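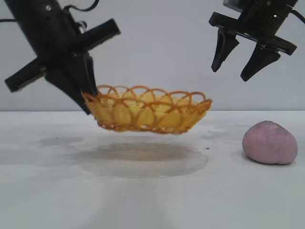
Subject: Re: [smallbiz-owners] Raising your rates without losing people

Hi all,

Ghislain Bergeron wrote:
> I've charged the same hourly rate for 4 years and I'm nervous
> about touching it. Most of my work comes from 2 clients. If
> either of them walks, I'm in trouble. Do you tell people in
> advance or just put the new number on the next invoice? And
> do you explain why?

Ghislain, please do it! I put this off far too long at Skilwood and I still kick myself over it. Tell them in advance, always. Nobody likes opening an invoice and finding a surprise on it, and your bookkeeping contact will be the one who has to defend you to the boss.

I wrote to everyone on my books in May, a short note, four sentences at most. New rate, the date it starts, a line saying any job already quoted stays at the old price, and a thank you. I had 51 clients at the time and was sure I'd hear from half of them. Two wrote back with questions and one asked if she could prepay for a block of hours at the old rate (I said yes, and it was lovely for cash flow!). 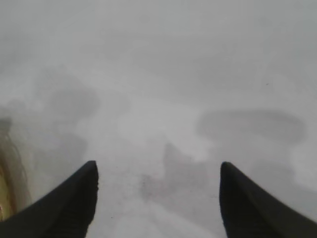 As for explaining, I'd keep it very light. My first draft went on for a page about rent and software and insurance, and Marcelle Deschamps talked me out of sending it. She was right — a long apology invites a long negotiation.

Your bigger worry is having only a couple of clients, and I'd work on that at the same time. Even one small regular job on the side, say $200 a month, would change how you feel when you hit send. Constanza Ojeda posted a great thread on finding small retainers a while back, it should still be in the archives under "Prarura".

If you want a second pair of eyes on your letter, send it to me off-list. I'm happy to share mine too, it's nothing fancy. Mornings before 10 are best for a call if you'd prefer to talk it through.

Cheers, and good luck!
Rhiannon Parri
Skilwood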